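# How to clean a laptop and a mouse on a work table

I wrote this page for people who share the tables at Prestetti, but it can be used at home also. The work takes 40 minutes the first time. Later it goes faster.

**You need:**

- 2 soft cloths, one for damp and one for dry
- a small brush with soft hair
- cotton sticks
- a bottle of Flernix screen liquid, or clean water
- a small dish for little parts

## Before you start

Save your work and shut the laptop down completely. Take out the charger. Switch off the mouse. Never spray liquid directly on the machine, only on the cloth, and press the cloth well so that it does not drip. 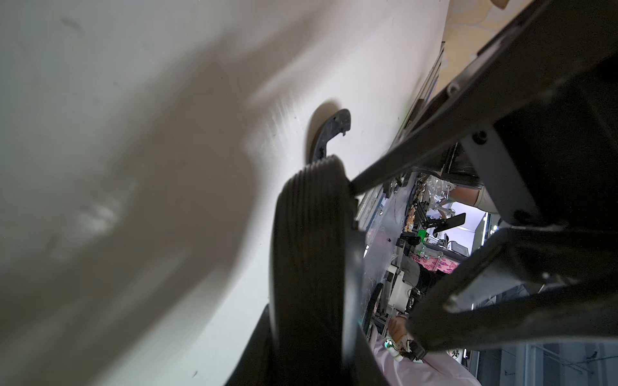
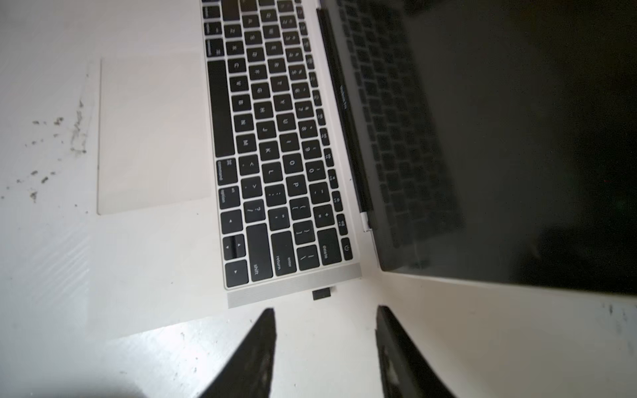
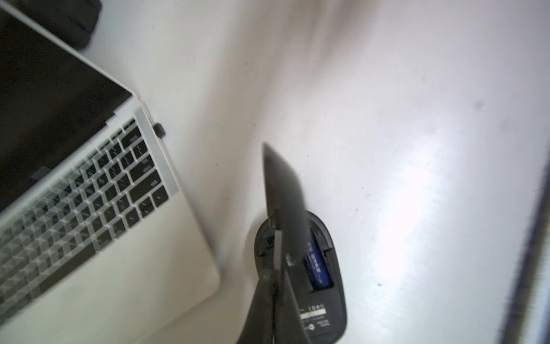
Begin with the keyboard, when the display is dark. Brush along the rows, always in the same direction, and hold the brush flat. Go slowly near the larger keys like return and shift, where crumbs like to stay. If a small USB receiver is plugged into the side of the laptop, like the black one in the last picture, I advise to leave it in its place, but be careful that your sleeve does not catch it. Then wipe the key tops with the damp cloth and dry them immediately.

## The screen

1. Put a little liquid on the cloth.
2. Wipe from top to bottom, without pressing.
3. Finish with the dry cloth.

A dark screen shows reflections, so move your head a little to see if there are still marks.

## The mouse

Turn the mouse upside down. Clean the sliding pads with a cotton stick, and after this the edge of the sensor window. Do not push the stick inside the window. Mine is a Bonilitz and the pads become gray after 6 weeks of daily use.

## The table

Leave the table for the end. On a white table you see every small speck. First lift all the loose little pieces and put them in the dish, also the ones you do not recognize. Wipe in long lines, and wait 8 minutes before you put back the papers.

For old scuffs, a drop of dish soap is enough. I tried the Shirazi paste once and it made a dull place, so I do not recommend it.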